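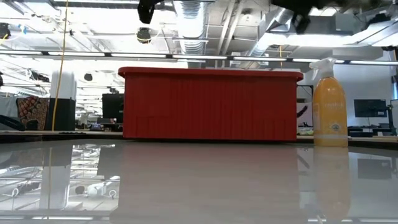 Fikri Hartono wrote to us that he had bought two boxes from another shop, and both were too deep: the small things went to the bottom and he had to empty everything to find one cloth. He asked if we have something lower.

We have. The Jireš low bin is wide and fairly shallow, so you look into it from above and see what you have. It is a rectangular bin of red plastic, with a rim which goes a little outwards. You put your fingers under the rim and lift. On the long side there is fine vertical ribbing. A spray bottle can stand next to it on the table, or lie inside if it is a short one.

Our customers use it for cleaning cloths, for post, for children's pencils and for the parts of something they are repairing. On a shiny table, please lift the bin and do not push it, especially if there is sand or dust under it.

Details

Name: Jireš low bin
Material: plastic
Colour: red
Length: 38 cm
Width: 32 cm
Lid: not included, sold separately
Sold: one piece, or set of 3

Washing

Wash by hand with warm water and a soft sponge. The water should not be more than 60 degrees. Please do not use wire wool, it leaves marks on the ribbing and they stay. After oily parts we recommend a little washing-up liquid, left for a few minutes before you rinse.

Delivery and returns

Single bins are sent in a carton. Sets are sent one inside another with paper between, and you may need to turn them a little to take them apart. If a bin arrives with a crack, send us a photo of the crack and of the carton, and we will send a new one. You do not have to return the broken one.

The lids are out of stock at the moment. The next delivery is expected on 24th June. You can order the bin now and add the lid later, but then the postage is paid two times.

Questions about larger orders for schools and workshops: please write to us through the contact form and say how many bins you need and to which country.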